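Suture night is back at Grekdale, and this time there are more seats

If you walked past the Grekdale teaching building one evening in July and wondered why the second-floor lights were still on, I can tell you, as I was up there with a cup of terrible coffee. The skills lab has started its evening sessions on closing small wounds again, and I got to sit in on the first one.

The sessions are run by Amparo Rivas, who taught the daytime course for years before it lost its room to the new imaging suite. She got the room back this spring (well, a room – it used to be the Gornach reading room, and there are still shelf marks on the walls). There are 13 places each evening, up from what I remember as a pretty tight squeeze, and all of them were taken by the time I arrived at 6.

The first hour is all looking, with hands in laps. Rivas puts a short cut up on the big screen and makes everybody talk about it before a single needle comes out. Which way does it run? Where are the edges raised? How far does the redness spread, and is it the same on both sides? I figured I'd be bored by minute ten. I wasn't! People argued. One second-year got quite heated about where the first stitch should go. 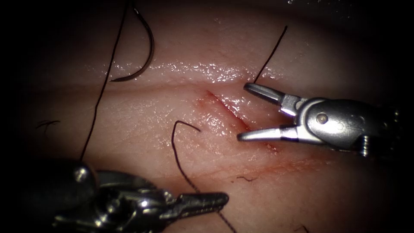

Tamer Bitar

A narrow, dark-red slit on a slant, with a blush of red spreading around it, doesn't look like much to a person like me. In this group it kept the talk going for a good while. The glossy edges got a lot of attention, and so did the shine along the ridge above the cut. Rivas likes a shiny surface for teaching, she told me, as glare can fool you about where an edge really is, and she wants people to get used to reading past it. She's also big on open jaws. "Don't close on anything until you know what you're closing on," she said, more than once, and by the end of the night the back row was saying it along with her.

After the break everyone moved to the benches for practice on pads. I had a go myself, and my row of stitches looked like a shoelace a toddler had tied. The woman next to me, who'd driven in from Ganus after a full shift, did hers neatly and then undid the whole thing to start over – she didn't like the spacing.

The Donati room downstairs will be used for a second group if enough people sign up, and Rivas thinks they will. The sign-up sheet is on the board outside room 29, and you need to have finished the basic instrument class first. Bring your own glasses if you use them for close work. Doors open at 6 and the talking part starts right away, so grab your coffee before you come up, preferably somewhere else.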